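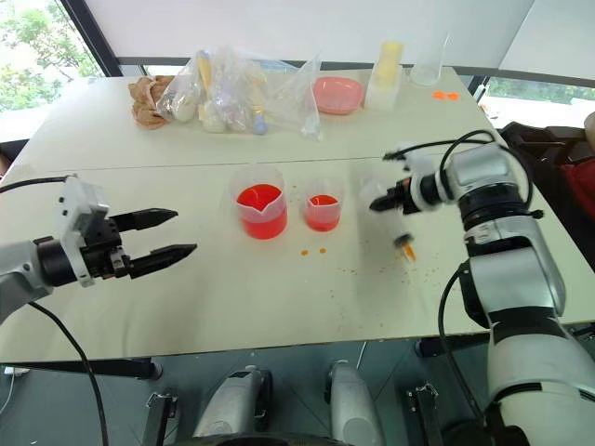 *The Nesness bench: left arm open, right arm holding the syringe, both beakers out.*

# Looking after the Nesness cell

Hello, and welcome to the bench. If you've been handed a shift on the Nesness cell, please read this through once with a cup of something before you touch anything, and then keep it open while you work. I've tried to put down what Selina Gasser and I do on a normal day, plus the odd things we've learned by doing them wrong first.

Last gone over May 31, 2023. - Nicanor Ponce

## What the cell is for

Two arms on one mobile base, working over a white table, moving colored liquid between measuring beakers with a plastic syringe. The recordings go to Lorena Núñez's group at Lirkdale, and they care a great deal about the liquid levels, so please pour carefully and write down what you poured.

## Before you power up

1. Brakes on. Push the base with your hip, gently, and see if it rolls.
2. Look along the cables on both arms. The loops over the right arm need enough slack for the wrist to turn all the way, and the one hanging under the left arm must stay clear of the table edge and the wheels.
3. Check that the bracket on top of the left gripper hasn't worked loose. Finger-tight is not tight! Use the short hex key from the drawer and stop when it stops.
4. Put the two table panels snug against each other. We keep the beakers on the near panel, away from the seam, so a small shift between panels doesn't tip them.
5. Move spare cups, plates and bags to the back of the far panel. They can live there all day as long as neither arm has to reach over them.

## Homing and grip check

Run `home_left` first and wait for it to finish, then `home_right`. Adi Tuhumury wrote these as separate scripts on purpose, and I'd ask you to leave them that way. Then open and close each gripper 2 times with nothing in it. You're listening as much as looking - a healthy gripper makes one soft click at full open.

Hand the syringe to the right gripper with the nozzle down. Let it close at the `soft` setting and hold for 60 seconds. If the syringe creeps, wipe the fingers with a dry cloth and try again before you go raising the force. A squeezed barrel makes the plunger stick, and you'll spend the afternoon wondering what's wrong with your code (I did).

## Drips

There will be drips. A few drops and dried specks around the beakers are normal in the middle of a session, and you don't have to stop for them. Wipe the table between sessions with a damp cloth, then a dry one. If liquid gets onto a gripper or a cable, stop the run, power down that arm, and dry it properly before you carry on.

## Regular care

| Job | How often |
|---|---|
| Wipe finger pads | every session |
| Rinse syringe and beakers | every session |
| Check bracket screws | daily |
| Clean wheels, check floor cables | every 14 days |
| Recheck the right wrist zero | after any bump, however small |

Daylight from the windows changes the look of the liquid quite a bit, so keep the blind where you found it during a session and note its position in the log.

## Known trouble

- **Right wrist drifts after a long hold.** Rehome it. Suryani Kwok is looking at the joint in June.
- **Left gripper reports closed when it's open.** Reseat the plug at the wrist, then run `home_left` again.
- **`fikre_bridge` won't connect.** Restart the bridge before you restart the arms, and give it around a minute.

Spare finger pads are in the gray box marked Etier. If you take the last pair, please tell Suryani so she can order more.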